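Laundry still a stretch for home robots, Stenero trial finds

April 18, 2022

Folding a T-shirt remains one of the hardest jobs to hand over to a machine, according to a report from Stenero, which has been looking at household chores in ordinary homes in Sotville.

The firm set out to learn how people handle clothes on a bed, using pincers in place of fingers. It collected 200 folds over 15 sessions, and has passed the recordings to the software company Flakel.
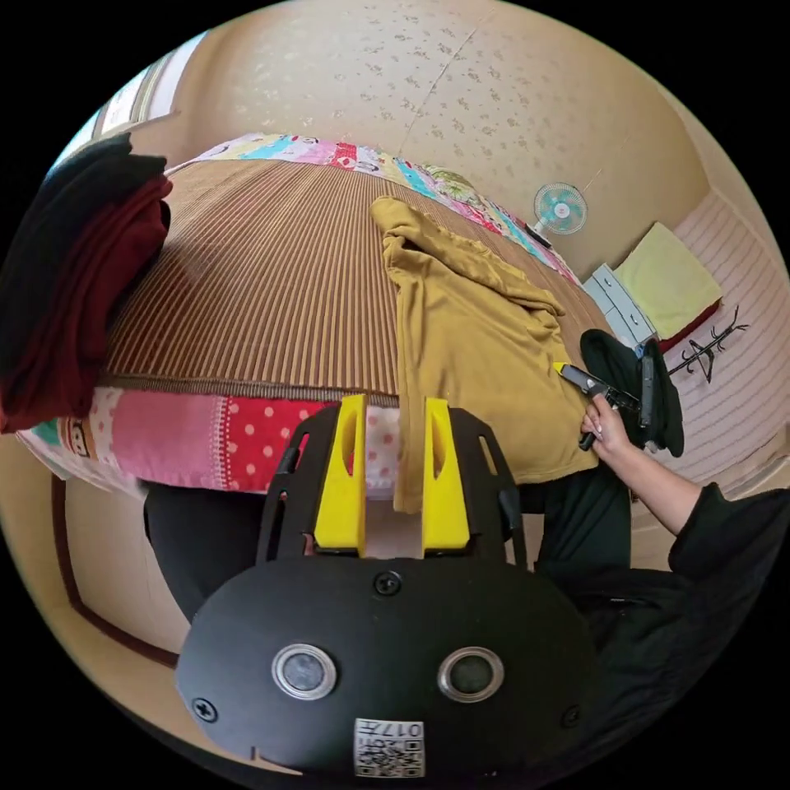 Soft cloth is the main difficulty. A cup keeps its shape when it is picked up, but a sleeve can end up anywhere, and a machine that has learned one garment may be lost with the next. Stenero says its own test arm managed a flat towel in 3 minutes on a good run. It gave up on most knitwear.

Knowing when to stop is another problem. The software often carried on smoothing a shirt that a person would have left alone.

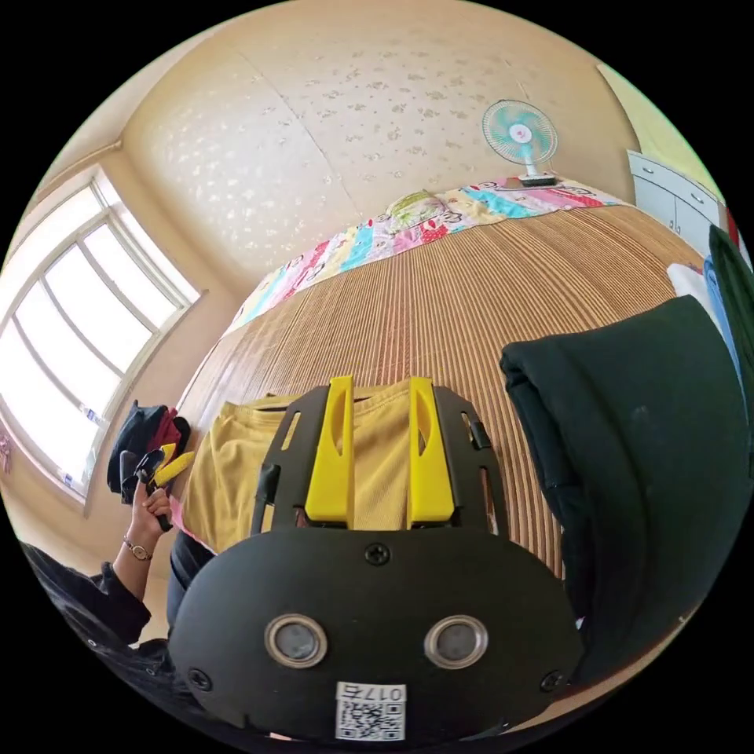
A folded yellow T-shirt on a bed, with the fingers of a hand-held gripper above it.

Shop work looks closer. The Salcedo clothing store in Sotville has had a machine moving boxed stock between the back room and the sales floor, and staff there say it copes well as long as the aisles are clear. Refolding what customers have unfolded is still done by hand — and takes up a good part of the evening shift.

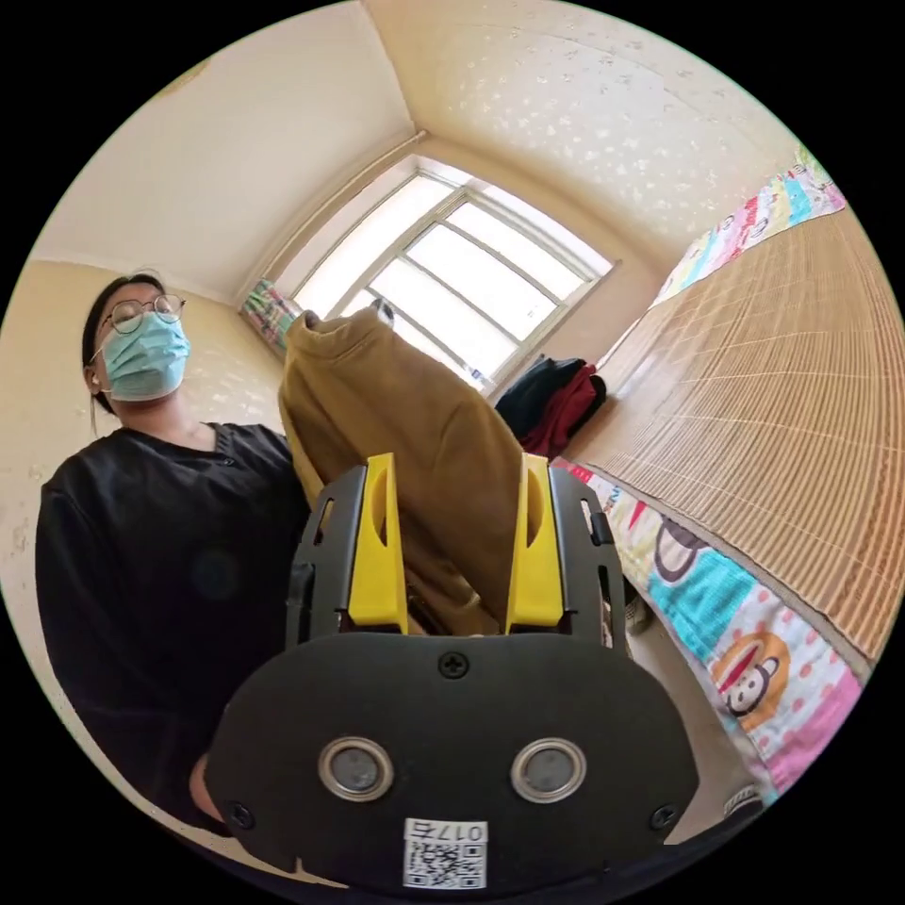 Stenero's report does not put a date on a laundry robot for the home. It says lifting a garment, finding its edges and laying it down again each work fairly often when tested alone. Run one after another, they fail too often to be useful. 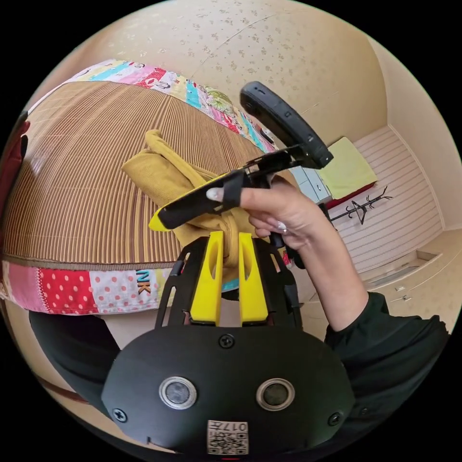
Flakel plans to release a first version of its folding software in July, for research groups only. A second round of home sessions will take in bedding and socks, and Stenero is looking for 100 households in the Sotville area to take part.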